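Participantes para la prueba del kit de pinzas de mano Haruna
Lugar: Itadville. Inscripción abierta hasta el 10 de octubre de 2020.

Haruna es un kit de dos pinzas de mano, una para la izquierda y otra para la derecha, con el cual una persona realiza tareas domésticas y deja registrados los movimientos que después aprende un robot. Antes de poner el kit en venta queremos conocer la opinión de quienes nunca lo han usado. Buscamos 29 participantes. 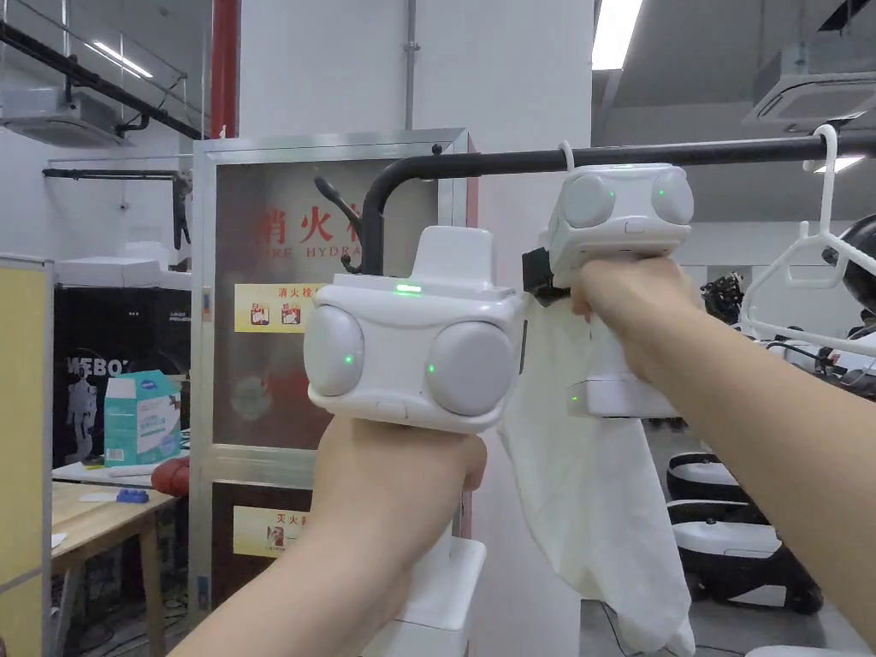
No es necesario tener estudios técnicos. Pedimos que la persona sea mayor de edad, que pueda mover bien ambas manos y que esté cómoda trabajando de pie. También es necesario comprender instrucciones sencillas en español o en inglés. Las personas zurdas son muy bienvenidas, ya que en la prueba de agosto, en Bremville, tuvimos muy pocas.

Cada participante asiste a dos sesiones de tres horas, con pausas. Las tareas son todas con ropa y telas: sacar, extender, doblar, colgar y guardar. 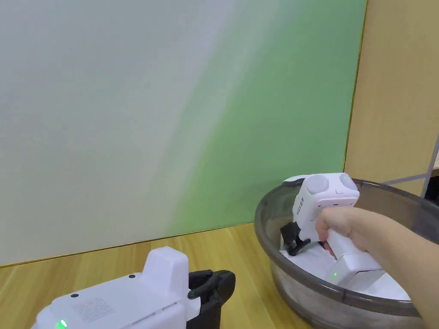

Al principio el trabajo resulta lento y esto es normal. No medimos la rapidez de la persona. Nos interesa saber si el mango cansa la muñeca, si los botones están en buen sitio y si el manual se entiende sin ayuda. Al final de cada sesión se rellena un cuestionario y se conversa unos minutos con el equipo.

En una parte de las tareas se utilizan unas gafas de realidad virtual. Quien se maree con ellas puede indicarlo en la inscripción y recibirá solamente tareas de mesa.
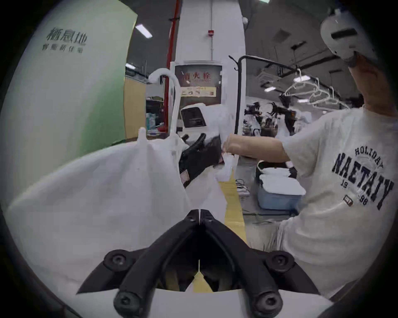

Trabajo con una bolsa blanca de plástico, con gafas de realidad virtual.

Ofrecemos una compensación económica por cada sesión completa, el viaje de ida y vuelta desde Skivville y una comida ligera. Se ruega venir con calzado cerrado y sin anillos ni pulseras.
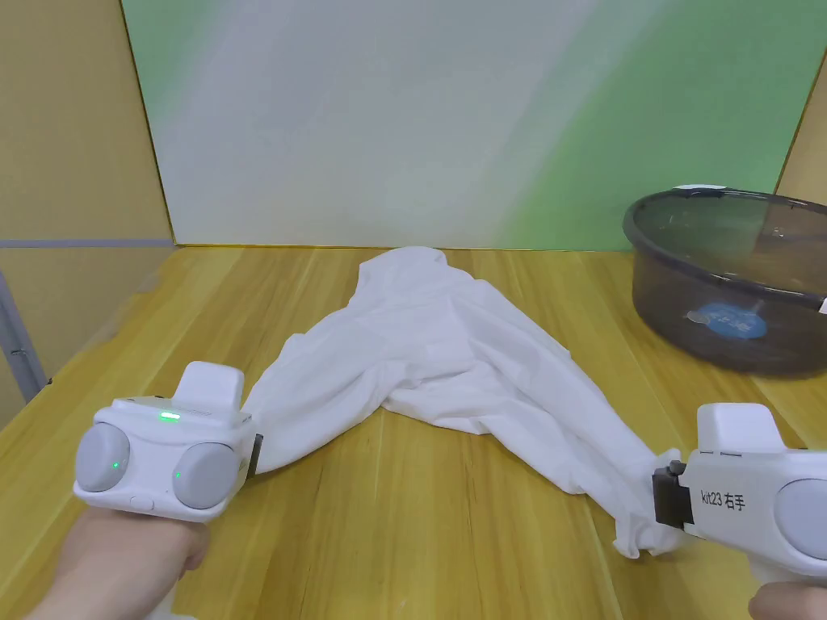
La tarea que más dudas produce es la de extender una prenda. Se explica con calma el primer día y se puede repetir cuantas veces se desee. Una pinza sujeta un extremo de la tela y la otra el opuesto, con las mangas tirantes hacia los lados, mientras el centro queda todavía arrugado sobre la mesa. Para no confundir las pinzas, conviene leer el lateral: la derecha lleva impreso «kit23 右手», es decir, mano derecha.

Para inscribirse, escriba a Luuk Dekker, coordinador de las pruebas, por medio del formulario de esta página. Indique su nombre, su edad, su mano dominante y los horarios en que puede venir. Respondemos a todas las solicitudes, también cuando ya no quedan plazas.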